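Início | Guias | Suplementos | Cozinha | Contacto

Como ler o rótulo de um suplemento de magnésio sem perder a tarde

Atualizado em março

O frasco diz 1000 mg em letras que se leem do outro lado da rua. A tabela nutricional, impressa num corpo de letra para formigas, conta outra história. Com cinco minutos e uns óculos decentes, resolve-se.

1. Vire o frasco

A parte da frente é publicidade. "Fórmula avançada" não tem definição, e "alta absorção" raramente vem com a comparação ao lado. Procure a tabela e, nela, a linha que diz "magnésio".

2. Separe o composto do elemento

O magnésio vem sempre agarrado a outra coisa: citrato, óxido, bisglicinato. O peso do composto inclui a boleia. Um comprimido com 1000 mg de um citrato que tenha 12,3% de magnésio fornece 123 mg do mineral, e é este número que interessa. Se o rótulo só indicar o composto, escreva ao fabricante. Eu escrevi à Sembridge numa sexta-feira e recebi um folheto sobre bem-estar, muito bonito.

3. Veja a que dose se refere a tabela

Pode ser um comprimido, podem ser três. O Warton que tenho no armário apresenta os valores por "porção diária" e explica no fundo do rótulo, na vertical, que a porção são três comprimidos. Divida antes de se entusiasmar.

4. Leia a forma

O óxido tem muito magnésio por grama, mas absorve-se mal e tem fama merecida de acelerar os intestinos. O citrato absorve-se melhor e também pode soltar, com mais educação. O bisglicinato costuma ser o mais bem tolerado e o mais caro.

5. Faça as contas ao preço

Divida o preço pelo número de doses diárias, nunca pelo número de comprimidos. O pó da Ashby custou-me 22 euros e parecia um roubo até eu fazer a divisão. As cápsulas da Rirkska pareciam uma pechincha, também até eu fazer a divisão.

6. Confirme o que já toma

Some os multivitamínicos e as saquetas efervescentes. Quem tem doença renal, está grávida ou toma antibióticos, diuréticos ou remédios para a tiroide deve falar primeiro com o médico ou o farmacêutico. Eu só sei ler rótulos.

Artigos relacionados
- Vitamina D: o que significam 3000 UI
- Zinco em jejum, uma má ideia
- Sementes de abóbora e outras fontes de magnésio
- Onde guardar suplementos (a casa de banho não conta)

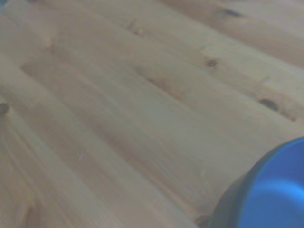

É melhor tomar o magnésio de manhã ou à noite?

A hora importa pouco, desde que seja sempre mais ou menos a mesma. Se lhe pesar no estômago, tome-o com uma refeição.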